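**Bench 2 log – drive swap cell, February**

Carrying on from the last entry. Fixture plate is back on the table after the reprint and the tower is on its side next to it, panel off. Lights on full, which still gives glare off the extrusions when the overview camera auto-exposes. Locked exposure manually. Note for whoever uses the bench next: the lock doesn't survive a power cycle.

Goal for the session: get the drive in its blue carrier from the fixture to the cage in the case with one taught path, no regrasp. Stretch goal was the SATA plug. Did not get to the stretch goal.

**Fixture**

Luscombe plate, third print. Changes from the second:

- drive holder slot opened up by a hair, the carrier rails were binding on the way out
- locating blocks left low so the fingers clear them on approach
- U-shaped cradle kept, although nothing in the current sequence uses it
- tall post kept as a touch-off reference

Print took most of a night in grey. Corners are flat this time. I'd blamed the filament for the warp on the second one but the bed was out of level, so apologies to the filament. Plate is clamped, then re-zeroed against the tall post. The short post near the case is only there as a visual check that the case hasn't been shoved sideways.

Colour choice is going to matter later. Grey plate on pale aluminium is poor contrast for the segmentation step and the Mertens script loses the plate outline whenever the glare moves. Next print in something darker, or put tape along the outline.

**Case**

Same tower as before. Power supply and board stay in, all cabling stays in. I considered stripping the loom back to make life easy and decided against it – the cables are the hard part of the job and there's no point solving the version without them. The thick black bundle is the main offender. It springs back to wherever it likes after being moved, so any path that depends on its position is only good for one run.

CPU socket frame is up. Leave it, it isn't in the path. Don't put anything down on it.

**Path**

Taught in free-drive, then cleaned up by hand in the Grirkard editor. 6 waypoints in the final version:

1. Home, clear of the case
2. Above drive holder
3. Grasp height
4. Straight lift until the carrier clears the tall post
5. Above cage, wrist rotated
6. Insertion start

First attempt at waypoint 5 had the wrist going the long way round. Fixed by pinning the joint configuration at 4. The editor will quietly unpin it if you drag 4 afterwards, so don't drag 4.

Insertion is a slow linear move with a force stop. Controller counts over the log: baseline drift sits under 600 with the arm still, contact with the cage lip shows up at 2,675, and I've set the stop at 3,000. That margin is thin. Anything lower and it trips on cable drag before the carrier reaches the cage.

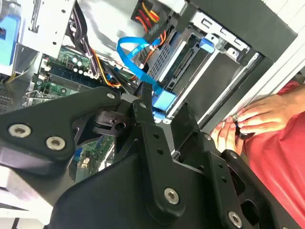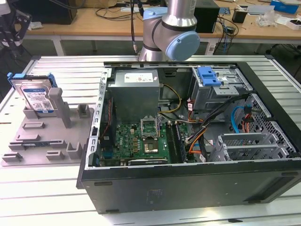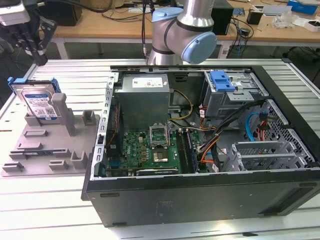
*Top: wrist view into the tower, hands in at right. Middle and bottom: overview, drive upright in the fixture.*

**Runs**

Extraction from the holder is fine now. The wider slot fixed the binding and I saw no lift of the plate on any run. Grasp on the carrier rails is repeatable as long as the drive is seated square. If it's leaning even slightly the fingers land on the tabs and the carrier rotates in the grip on the way up. Add a chamfer to the holder so it self-seats.

Insertion is not fine. Two separate failures:

- Force stop tripping early. Cable bundle pushes on the lower finger before the carrier gets to the cage. Moved waypoint 5 toward the bezel side, which helped but didn't cure it.
- Carrier meeting the cage at an angle. Looks like the wrist rotation at 5 is slightly out relative to the case. Either my teaching or the case has crept. Measured against the short post and the case had crept, so at least part of it is that.

The case needs to be held properly. It's currently relying on its own weight. Two stops bolted into the table grooves along the long side and one at the end should do it. T-nuts are in the Lastlow drawers, bottom row, mixed in with the wrong size.

The wrist camera is usable for lining up on the cage but the finger links take up most of the lower part of the view. Tilting the camera mount up a few degrees would lose the fingertips, which I want for the grasp check. Leaving it alone until there's a reason to choose.

Speed was capped low all session because of hands near the gripper. Cap stays on until the case stops are fitted and no one needs to reach in.

**To do**

- [ ] case stops, T-nuts
- [ ] chamfer on drive holder, reprint in a darker colour
- [ ] re-teach 5 and 6 once the case is fixed down
- [ ] log force per axis instead of the summed value
- [ ] write the exposure lock into the startup script
- [ ] tidy the desk behind the cell, it's in the background of every overview shot and the tracker keeps picking up cable ends

Path saved to the shared folder with "noregrasp" in the name. The older one with the regrasp is still there and still works on the old plate only.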